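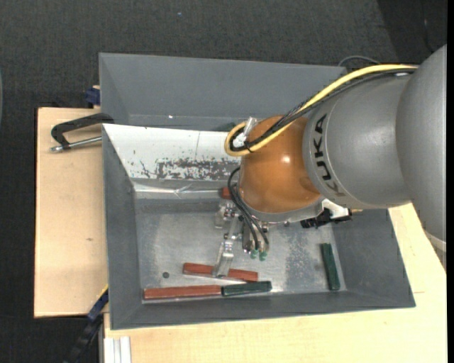 Coursework > Product Design > Year 2 > Storage and Sorting

Blocks in a Bin: How Much Tidying Does a Toy Set Need?
Group report, Grovuritz Design School, 2024-03-30

1. What we set out to do

Our assignment was to improve the way a set of building blocks gets put away. We picked blocks because one of us had a nephew and the other three had no better idea. The set came from Brouwer, a secondhand shop in Ollach that prices toys by weight and mood.

We wanted to know whether a plain rectangular bin does the job, or whether people want compartments. The course handbook loves compartments. We had our suspicions.

2. Method

We asked 30 people to put the same blocks away twice, first into an open gray bin and then into a divided tray we built ourselves. The tray took us 8 evenings and split along the glue line on the ninth. Anyone who finished was offered a cookie, and this made up most of our budget.

Longer blocks were included on purpose. They lie crooked, they roll onto their sides, and they rest across each other so that the bin looks full when it is mostly air. Red and green went in together for the open bin. For the tray, people had to sort by color.

3. Results

Over all sessions we logged 2,326 blocks put away in the open bin and 3,594 in the tray. The second number is larger because so many had to be taken out of the wrong compartment and put away again, and our tally sheet did not tell the difference. We noticed this in the last week.

Most people preferred the bin. Several said the tray was "nice," in the voice used for other people's haircuts. Two sorted the open bin by color without being asked and looked annoyed when we tipped it out.

4. What we would change

A lower front edge would help with blocks that settle flat on the bottom. Rounded inside corners are worth trying too. We would also write a tally sheet that separates first tries from corrections, and buy better glue.

The Clollance workshop has kept the tray. It holds screws now.

We use cookies to remember your settings. Accept | Manage
© Grovuritz Design School | Contact | Back to top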